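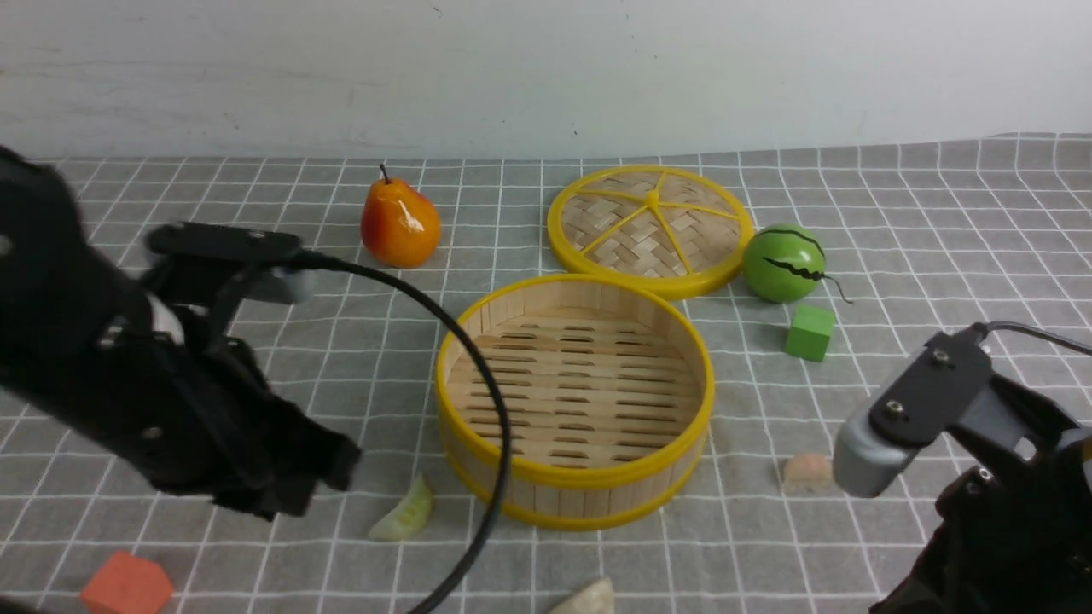
Members of the residential kitchens section are invited to comment on the replacement of the small steamers used in our teaching kitchen, before the order is placed in March. The present stock has been in service for several terms and its condition varies. The lids are the principal concern. The one lying towards the back of the cloth, near the wall, is of the type we hold most of: woven bamboo in a crisscross pattern, with a yellow plastic rim and yellow spokes running out from a small hub. I should be grateful for views on whether we keep to this type or return to lids made wholly of bamboo. Two suppliers, Doucet and Balness, have been asked to quote. A decision on the display fruit may be taken at the same time.

Posted by: N_Rothe (Section Moderator)
Topic: Steamers, lids and table coverings, teaching kitchen

Reply 1
Posted by: A_Schumacher

Thank you for opening this matter for comment. My preference is to keep the plastic-rimmed lids. In my experience the rim is the first part of an ordinary bamboo lid to fail. The binding works loose, the outer hoop opens and the weave then has nothing to hold it. The yellow rim prevents this, and it may be wiped down between classes.

I would ask only that the new lids be bought in one size. We hold two sizes at present and the smaller lids are regularly put away with the larger baskets.

Reply 2
Posted by: NZein_Catering

I must respectfully disagree with Mr Schumacher. The purpose of a bamboo lid is that it takes up the steam, so that water does not drip on to the food. I accept that the weave is still bamboo. The spokes, however, lie across the inside, and I have found drops collecting along them and falling on the buns beneath. Learners then conclude that their dough was at fault.

There is also the question of cleaning. The places where the spokes cross the weave are difficult to reach with a brush. I had to withdraw 2 lids last term on account of dark marks which could not be removed.

My recommendation is the all-bamboo lid from Doucet, with a spare binding kept in the drawer.

Reply 3
Posted by: A_Schumacher

I note the point about dripping. Might it be met by lining the lid with a folded cloth, as is commonly done with metal steamers? This costs nothing and the cloths go into the wash with the aprons.

On the dark marks, I would ask whether the lids concerned had been dried before storage. The cupboard beside the sink is damp, and I have raised this before.

Reply 4
Posted by: NZein_Catering

They had been dried on the rack overnight. The cupboard is indeed damp, and I support its being cleared, but that is a separate item and should have its own thread.

The cloth is a fair suggestion for experienced cooks. With beginners it tends to hang down over the side of the pan, and I would not wish to see that near a gas flame.

Reply 5
Posted by: Yolanda.S

May I raise the table coverings, as they are named in the title? I should like the grey cloth with the white grid to be kept. The lines are of real use when laying a table with beginners. One may ask a learner to set a bowl so many squares from the edge and the instruction is understood at once. The plain cloths give no such help.

If further cloths are required, Zurero supplied the last ones. Kindly order the longer length, so that the whole width of the table is covered.

As to the fruit, I would keep the pear. It has kept its shine, the red and yellow colouring is pleasant, and the stem is still attached. The same cannot be said of the grapes.

Reply 6
Posted by: Nawal_Helmy

I agree with Yolanda regarding the grid cloth. I do not agree about the pear. Artificial fruit should not be placed on a table where food is being prepared, however well it has lasted. A learner in my group attempted to slice the plastic lemon. I would move all of it to the hall display.

On the lids I have used both types and would accept either. Has anyone considered Oritz? Their baskets are sold separately from their lids, so that a damaged lid may be replaced by itself.

Reply 7
Posted by: Yolanda.S

The pear is used for laying practice only and is put away before any cooking begins. I am content for this to be written into the kitchen notes if it would assist.

Reply 8
Posted by: N_Rothe (Section Moderator)

I am obliged to all who have replied. The position is as follows.

Table coverings: the grid cloth is retained. Two more will be requested from Zurero in the longer length.

Display fruit: laying practice only, to be stored in the hall cupboard. The grapes and the lemon will be disposed of.

Lids: opinion remains divided. I shall ask Oritz for a price on separate lids, and shall request one all-bamboo sample from Doucet so that it may be tried alongside a plastic-rimmed lid on the same pan. Ms Zein and Mr Schumacher are asked to agree a time between them.

The damp cupboard now has its own thread under Maintenance.

Reply 9
Posted by: NZein_Catering

Agreed. I can offer any morning before 11. I would ask that both lids be tried without a cloth in the first instance.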